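How Building Blocks Hold Together

A building block has two working parts. On top are round bumps called studs. Underneath, the block is hollow. When one block is pressed onto another, the studs of the lower block go up into the hollow space of the upper one.

The fit has to be tight. If the space is even slightly too wide, the blocks slide apart. If it is too narrow, they will not go together at all. The force that holds them is friction - the rubbing grip between two surfaces that touch. 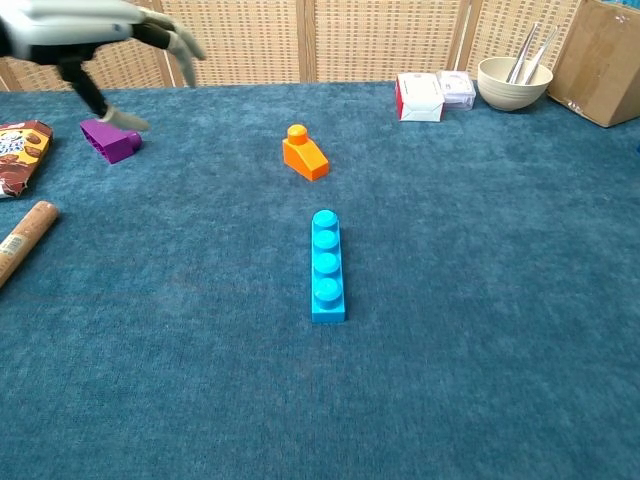 Atow, August 5, 2019

The purple block is on its side, so its hollow underside shows. The thin walls inside are called ribs. Ribs make a block stiff and use less material than a solid block would.

The light-blue block has four studs in a single row. A long block like this can join two shorter ones, the way a plank joins two posts. The orange block is a slope. It has one stud, on the upright back part, and the slanted face has none. Another block can be attached only at the stud. Slopes are used for roofs and ramps.

Try this. Join 2 blocks by one stud and turn the top one. It spins. Now join them by two studs and try again. The second stud stops the turning.

Build a tower 9 blocks high, then a wall 9 blocks high with the joints overlapped. Push each one gently near the top and write down which bends first.

Text: Hashini Thambiah
Checked by: Lise Bergeron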